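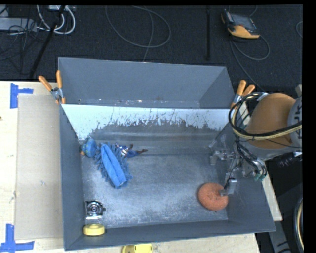
Mixed-goods tote

A mixed-goods tote is an open-topped storage or handling bin holding unrelated items together in a single compartment. The term is used in warehousing, returns processing, charity sorting and household organization. It is distinguished from a dedicated tote, which holds one product line, and from a divided tote, in which inserts keep several lines apart. In Canadian usage the word "bin" is more common in the home and "tote" in the workplace, although the two overlap considerably.

Construction

Most totes are rigid, with walls that slope inward towards the base. The slope allows empty units to nest and makes it easier to reach into the corners. Grey and blue are the customary colours, as they conceal scuffing and contrast with most packaging. Polypropylene and high-density polyethylene are the usual plastics. Sheet metal and coated fibreboard are found in older installations and where bins remain permanently at a bench.

Some patterns have one wall higher than the others. The raised back serves as a stop for items tossed or slid into the bin, and provides a surface for a label. Bins intended for bench use generally have a lower front wall.

Wear is concentrated on the floor and the lower walls. Repeated contact with hard goods leaves cloudy abrasions and fine scratches, and surface coatings tend to fail first along edges and joins, exposing the material underneath. Such wear is regarded as cosmetic unless it produces burrs or loose flakes, in which case the bin is withdrawn from use with textiles and soft toys.

Typical contents

The contents of a mixed-goods tote are by definition varied, but certain classes of object recur.

Cleaning articles. Microfibre dusters, mitts and cloths are light and compressible. Their fringes catch on hinges, knobs and rough edges, and they readily pick up lint from neighbouring items.

Toys and figures. Action figures are narrow and irregular, with projecting limbs that may slip beneath other goods. Rounded toys tend to settle against a wall or in a corner. Small attached parts are checked during sorting, both for completeness and as a possible choking hazard.

Hardware and mechanical parts. These are dense in relation to their size and may have polished faces that mark easily. They are commonly placed first, near a wall, so that they do not crush lighter articles when the bin is carried.

Arrangement

Two approaches to filling are recognized. In loose filling, items are laid in a single layer with some of the floor left exposed, so that each can be identified and lifted without disturbing the rest. In dense filling, items are stacked to the rim to make full use of the volume. Loose filling is preferred wherever goods are to be picked individually. Dense filling is generally confined to transport and long-term storage.

The Grondik method, named for the sorting depot at which it was first written down, limits a loose-filled tote to 27 items and permits no more than 3 of them to overlap. A revision dated 23rd July removed an earlier requirement that long articles be laid parallel to the longest wall, after staff found that a diagonal position often left more usable room.

Sizes

There is no single standard. The Rudd pattern, widely copied by smaller makers, measures 812 millimetres along its longest side. The Podum pattern is shorter and deeper and is intended for shelving. Lids are available for both, but are seldom fitted at the bench.

Use in returns and donation sorting

Returned and donated goods usually arrive without packaging and in no particular order. The Filtport depot recorded 1,476 totes passing through its sorting room in a single November, the busiest month of its year. Each was emptied at a table, its contents separated by class, and the bin wiped down before reuse. Articles that could not be identified were set aside in a separate tote and reviewed at the end of the week.

See also

Divided tote
Euro container
Kitting
Nesting and stacking containers
Order picking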